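Night Stock Associate, Housewares
Rokico Home Supply, Trisumport store
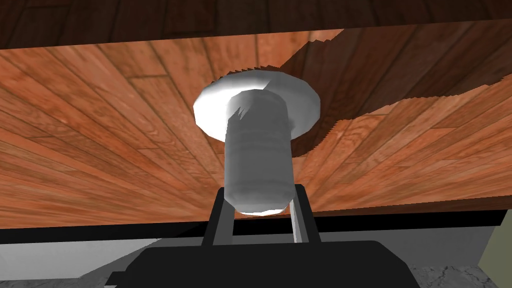 We are hiring two night stock associates for the housewares and small furniture department at our Trisumport store. Both jobs are permanent and part time, with six-hour shifts that start at 10 p.m. The store is closed to customers during the shift.

The department carries 3000 items, most of them kitchen goods, lamps, side tables and storage. Deliveries come in from the Drullow warehouse in the early evening and are left on pallets at the back of the floor. Your shift begins there.

What you will do
Unload pallets and move stock to the right aisle
Fill shelves and rotate older stock to the front
Put together display tables and chairs using the printed instructions
Check shelf labels against the price list and replace the wrong ones
Report damaged goods on the Nigam handheld (training provided)
Flatten cardboard and leave the aisles clear before opening

What we need from you
You must be 18 or older and able to lift 40 pounds. You will be on your feet for most of the shift, and some of the work is on a step ladder. Store experience is helpful but we will train people without it. You need to read English well enough to follow labels and assembly sheets. The last bus from downtown gets in before the shift, but there is no bus home until morning service starts, so please think about how you will travel.

Pay and benefits
Pay is the store's hourly stock rate plus a night premium. The current rate is posted at the service desk and will be confirmed in writing with any offer. Staff discount starts on the first day. Paid time off builds up from the first paycheck. Work gloves are supplied; you bring your own closed-toe shoes.

How to apply
Pick up a form at the service desk or ask for one to be mailed to you. A resume is fine but not required. Please list the nights you can't work. Interviews will be held at the store in October and take half an hour. The training period is two weeks, on the same night hours as the job.

People who applied last spring may apply again.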